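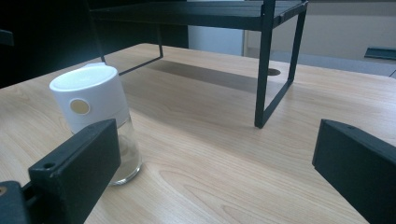 Mahnaz Bagheri asked after our last report whether a spice shelf was really worth a whole page, and I promised her I'd give it a proper answer this time, so please bear with me!

The Brerkero kitchen project has had a good, busy May. We've now sorted 146 jars, and the seasonings are finally getting a home of their own by the black riser on the light wood table. The grant covered the riser and the jars, and we still have $985 left for the second cupboard. Omid Zarei has been very patient with my habit of moving everything a few inches and then moving it back again (he says he's used to it by now).

We tried keeping the small glass shakers under the riser first, but people in the cooking group like them out where they can reach them.
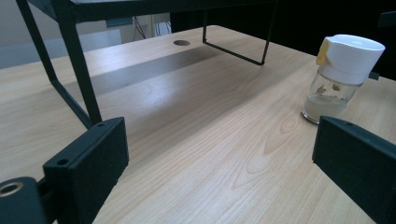
Roya Hosseinzadeh would rather have the everyday ones on the right, near the stove, and I'm coming around to her view. Labels are still to do, and we'd like about 20 more lids as spares. I'll send the receipts along with the June report, and you're all very welcome to come by for lunch.

Warmly,
Soudabeh Rostami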